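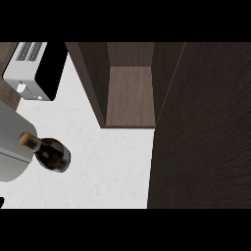
Bottle to cabinet, sim: grasp fault, July

Task is the usual one. Pick up the wine bottle, carry it over the counter, put it in the open cabinet. Olon policy, current weights, Jandthorpe kitchen, overhead view plus wrist view. I started a batch of 200 episodes before lunch and came back to a failure count I didn't like.

161 of the 200 succeeded. The last batch on this kitchen lost only 2, so something changed. I sorted the 39 failures by where the bottle ended up, and nearly all of them are the same thing. The bottle is held by the neck, on its side, and at some point during the carry it starts to swing about the grasp. If it swings far enough the base hits the front lip of the cabinet. Then it either pivots out of the fingers or the arm pushes on against the lip until the episode times out.

The timeouts bother me more than the drops. The force limit should have stopped the arm and it did not. Logged wrist force goes well past the limit and stays there. On the real arm that would be a broken bottle at best.

What I checked:

Bottle mass. Same as before.

Friction on the finger pads. Same value in the config, but the config is not what gets loaded. Saskia Rakena merged the Zadutance asset update last week, and the new gripper file carries its own contact settings, which win over ours. Sliding friction is close to the old number. Torsional friction is missing, so it falls back to the default, which is far too low for a neck grasp. That accounts for the swing.

Force limit. Separate problem. The monitor looks up the wrist sensor by name, and the name changed in the same update. When it can't find the sensor it returns zero and carries on without a warning. So the limit has been off in every run since the merge, including the good ones.

Put the torsional value back by hand and reran the failed seeds only. Most of them now go in. The few left over are bad approaches where the fingers close too near the end of the neck, on the capsule. We have seen those before and they belong with the policy, so I am leaving them alone here.

Then put the old sensor name back and forced a collision with the cabinet lip on purpose. Arm stopped within the step it should have. Took the name out again, and the arm pushed until timeout, 3000 steps. So that one is confirmed both ways.

Talked it over with Leonie Doolan in the afternoon. She wants the monitor to refuse to start if the sensor is missing, and I agree. She also asked whether the Hoani bench uses the same monitor code. It does. The sensor name there has not changed, so the limit should be working, but I have asked for the bench arm to stay off until somebody trips the limit by hand and sees it stop.

To do:

Monitor raises an error on missing sensor (me, tomorrow)
Contact settings moved out of the gripper file (Saskia)
Limit check on the Hoani bench, low speed, foam block, no glass (Leonie)
Full batch again on the same seeds once the first two are in
Mark all results since the merge as run without a force limit. Do not delete them.

Open question: the toaster and the drawer tasks use the same gripper file and their numbers did not move. Neither one needs much grip against twisting, so maybe that is all it is. Have not looked yet.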